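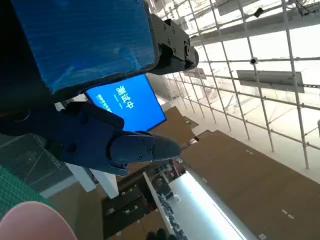
La verrière

Quand Oľga Polák poussa la porte de la grande salle, la lumière d'octobre lui tomba dessus d'un seul coup, et elle éclata de rire. Quelle lumière ! Elle entrait par toute la hauteur des vitres, elle glissait le long des montants blancs, elle mangeait les murs !

– Vous riez toujours en arrivant, dit Bořivoj Šťastný sans lever les yeux.

– Toujours ! Et demain encore.

Il était là depuis l'aube. Il avait promis à Tovska que tout serait prêt à midi, et sur l'écran bleu trois caractères blancs répétaient la même chose depuis le matin : 测试中. Test en cours. Oľga, qui avait appris le chinois dans un train, entre Hinbridge et la mer, les lisait à voix haute chaque fois qu'elle passait devant, comme on salue un voisin.

– Ce mot-là, dit-elle, je voudrais l'accrocher à ma porte. Test en cours ! Prière de revenir quand je serai finie.
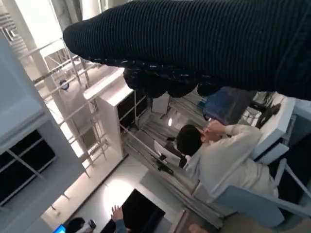
Elle aimait tout de cet endroit, les casiers sombres dans les meubles blancs, les câbles noirs emmêlés sur le bureau, le sol gris clair où les lampes s'étiraient en longues traînées. On aurait dit un quai après la pluie. Elle avait travaillé 10 ans chez Rollar, dans un sous-sol sans fenêtre, et elle n'en revenait pas encore d'avoir tout ce ciel pour elle – un ciel de bureau, quadrillé, mais un ciel !

– Essai 258, annonça Bořivoj. Si celui-ci passe, je vous paie le déjeuner chez Zelenák.

– La soupe aux champignons ?

– La soupe, le pain, et la tarte si vous cessez de chanter.

Elle chantait donc. Elle se tut, pour la tarte, et resta debout près de la fenêtre aux lames horizontales à écouter la salle bourdonner. Elle pensait à sa mère, qui lui demandait chaque soir au téléphone ce qu'elle fabriquait au juste. Comment lui dire ? On attend, maman, on attend merveilleusement !

À midi moins deux, Bořivoj repoussa sa chaise et attrapa son manteau.

– Alors ? cria-t-elle.

– Venez manger.

Commentaires (2)

Margaux_L : J'ai adoré la mère au téléphone ! Il y aura une suite ?

pdelorme : Et la tarte, elle l'a eue ou pas ?

Récits récents
Le dernier tramway de Hinbridge
Trois hivers chez Zelenák
La femme qui apprenait dans les trains

Contact | © Les Cahiers de Tovska | Haut de page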